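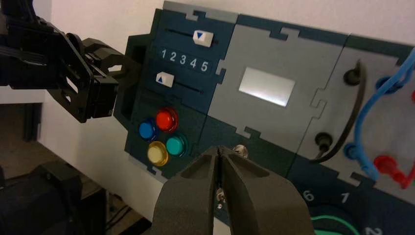
Zewditu Ambaye would like the toggle moved away from the buttons, says people go for the sliders first and never get to it. Fair point, and it's on the list for the next version. Her other comment was about the numbers under the top slider: keep them, maybe do the bottom one too.

Progress report, Plarau practice boards
To: Cruickshank small grants
Date: 16/02/2025

Sorry for the short one, flat out this month. Main things below, receipts to follow seperately.

Where the board is at
Panels still join jigsaw style, dark teal and light grey. Sliders, the push buttons (red, blue, green, yellow), toggle switch, little screen, the two black sockets with the wire between. Happy with the colours. Not happy with the joints on the spare set, too tight, Bratham are recutting at no charge.

Screen wording not settled. Need a decision from your end on whether instructions go on it or on a printed card. I lean card. Cheaper and easier to fix a spelling mistake.

Money
Spent to date: $743. Of that, $331 was panels and cutting, $182 switches, sockets and cable. Rest is freight and bits and pieces. Freight was more than I put in the budget, my fault, I used the old Grerka rate. Still inside the total.

The pale booth
Walls and base all the one plain colour, off-white with a bit of pink in it. Wanted a spot with nothing to look at. Base throws back more light than I'd like, so a flatter paint is the next thing to try. Have asked Bratham for a price, no answer yet. The corners I would leave alone.
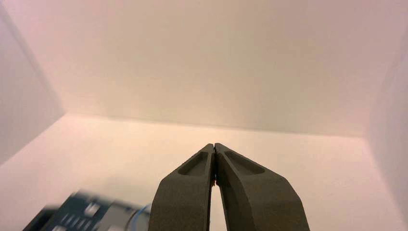

Still to do
Recut joints back from Bratham, check fit
Move toggle (see Zewditu's note)
Numbers under the bottom slider
Paint quote
Card wording, two drafts to you for a look

Running late
Written guide. Was meant to come with this report, it's half done. The old 1975 manual we hoped to borrow from is all relay gear, hardly any use, so I'm writing it from scratch. Will have it to you in April along with the final figures.

Can you confirm the second payment is going to the same account as last time? Thanks, and ring if any of this is unclear, I'm slow on emails at the momment.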